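Storage fees at the Nunum depot

mocanu_office
26 Jul 2018
Members are advised that the depot fee will rise from 60 to 62 per unit in October.

Astetti
We object. The lease permits one increase every 5 years, and the last was recent.

mocanu_office
The lease limits rent. Fees are covered separately — see the annex.

Gumura
The annex requires written notice to each tenant. A forum post does not meet that requirement.
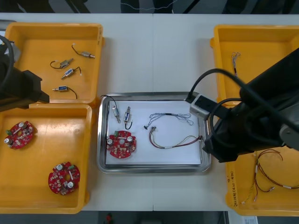
We therefore ask that letters be issued before any new fee is charged.

Astetti
Agreed on notice. We still dispute the increase.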